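# Prior learning hours and the Breltis portal: what counts as supervised?

**tansy_rd** · 2026-10-02

I'm completing the recognition of prior learning section for the career practitioner certificate and have a discrepancy. The Breltis guide asks for 100 hours of supervised client practice. The Ceniler course outline, which feeds into the same certificate, says "direct or observed". I have 61 hours logged as direct with a supervisor's signature, and a further block of co-facilitated group sessions that were observed but never individually signed. Does the second block go in the same column?

**quillback**

Separate column. Breltis defines supervised practice in the glossary at the back of the guide. The Ceniler wording describes their own practicum only and has no bearing on the portal.

**marl_and_clay**

Disagree with quillback. I submitted in June with co-facilitated hours in the supervised column and a covering letter from the program manager. Accepted without query. The glossary requires that the supervisor be "present or available for consultation", and an observer in the room satisfies that.

**quillback**

Accepted by one assessor. The letter is doing the work there, so without it I'd expect the hours to be sent back. Group sessions also have a ratio problem: if two facilitators claim the full session, the assessor may halve it.

**tansy_rd**

The ratio point is new to me. Is that written down anywhere?

**quillback**

Section 13, second paragraph. "Shared delivery may be apportioned." May, not will.

**offset_nine**

On evidence format, keep the log and the attachments on the same numbering. I run the log as a spreadsheet with one row per session: date, mode, duration, supervisor, attachment number. Signed sheets are photographed and uploaded as a single PDF.

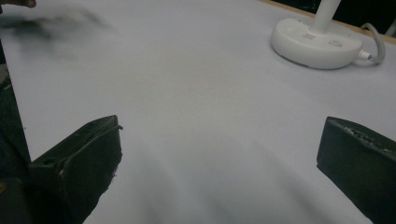
*Bench surface, no sheet on it. Shading at the lower half.*

Even light matters more than resolution. The portal compresses uploads and pencil initials are the first thing to go. Ask supervisors to sign in ink.

**marl_and_clay**

Or use Kidex and skip the paper. The supervisor gets a link, signs, and the entry locks. Export is a PDF with a timestamp for each row.

**offset_nine**

Kidex locks the entry but not the duration field, at least in the version our centre licenses. I found 18 rows where the duration had been edited after signing. All legitimate corrections, but an assessor won't know that. I went back to paper.

**garg_user_au**

We use Garg for the same purpose. Duration is locked at signature and corrections are appended as a new row. The export is ugly and the column headings don't match the Breltis template, so allow time to relabel.

**tansy_rd**

Thanks. Current plan:

- signed direct hours in the supervised column
- co-facilitated hours in the shared column, with a letter from the program manager
- a note citing section 13 and asking for the apportionment in writing

**marl_and_clay**

I'd drop the third item. Asking for apportionment invites it.

**quillback**

I'd keep it. If they apportion anyway you'll want the figure on record before the review window closes. An appeal can only address a decision they've put in writing.

**tansy_rd**

Keeping it for now. Does the letter need to be on letterhead, or is an email from a work address enough?

**offset_nine**

Letterhead. Email was accepted under the previous guide.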